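Salem Evening School, Home Kitchen Skills
Handout 4: Choosing and storing fruit

Bring this sheet to class along with your notes on the refrigerator from Handout 2. We meet in the Pudthorpe Room as usual.

Reading the skin

Color is the first thing most shoppers look at, and with citrus it can mislead. Peel color depends a good deal on the weather while the fruit hung on the tree. A fruit can be green at the stem and still be sweet. Weight tells you more. Pick up two of the same size and take the heavier one, which usually has more juice.

Look next at the texture. Fine, even pitting is normal in citrus peel. Soft spots, a sour smell or a wet patch are reasons to put it back. Small dry scars affect only the looks.

Tomatoes and persimmons

These are easy to confuse across a table. Check the leaves at the top - a persimmon's are broad and papery, a tomato's are thin and pointed. Firm, squat persimmons can be eaten like an apple. The tall pointed kind must be very soft first.

Storage

Citrus for this week: open plate or bowl, away from the stove.
Citrus for later: refrigerator drawer, around other fruit is fine.
Tomatoes: counter until ripe.
Persimmons: counter until ready, then refrigerator.

Turn the fruit over every couple of days and check the underside.

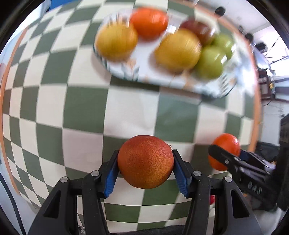 Peel color on one fruit: deep red on top, orange and golden brown toward the underside. Note the fine pitting.

For next time

Write down the color, weight and feel of one piece of fruit you have at home, then cut it and note what you find. Allow 40 minutes. Half a page is enough.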